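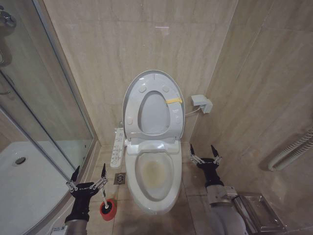

Do I have to replace the whole seat? One of the little rubber feet on mine fell off, and now the seat rocks when anyone sits down. It's a plain round seat, no brand name I can find. What I need is the same kind of white bumper pads you see on the underside of the raised seat, four of them, two up top and two lower down. The hardware store in Tamach only sells complete seats, and I don't want to spend $300 on a bidet model over a piece of rubber. Can I buy just the pads?

Posted by Drastetti, April 8, 2026

---

**Clokau**

Yes, they sell them separately. Pull off one of the old ones and look at the back first. There are 2 kinds:

- push-in, with a stem that goes into a hole
- stick-on, flat with adhesive

Measure the height too. If the new pad is shorter than the other three, the seat will still rock. I would change all four anyway. For stick-on, clean the spot with rubbing alcohol, let it dry, press hard for a minute, and leave the seat up overnight.

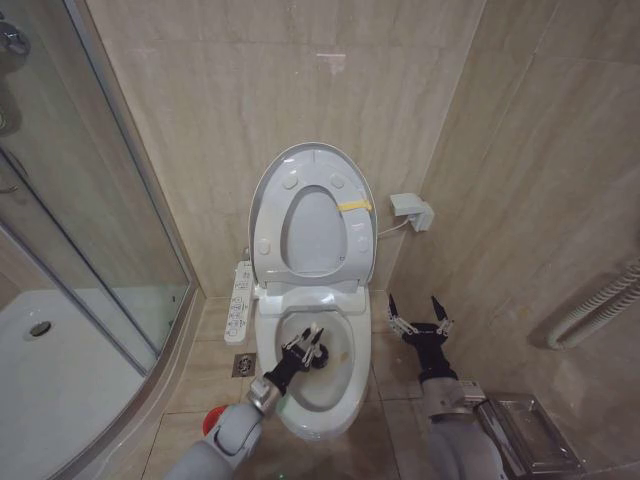 *Seat up, with the bumpers on the underside.*

Tighten the hinge bolts while you're there. A loose hinge feels a lot like a missing pad.

---

**ng413**

I used a cabinet door bumper from the junk drawer. Lasted since February. It's a bit thin so I put two on top of each other.

---

**Clokau**

Stacked ones tend to slide sideways. Fine for a while, but check them when you clean.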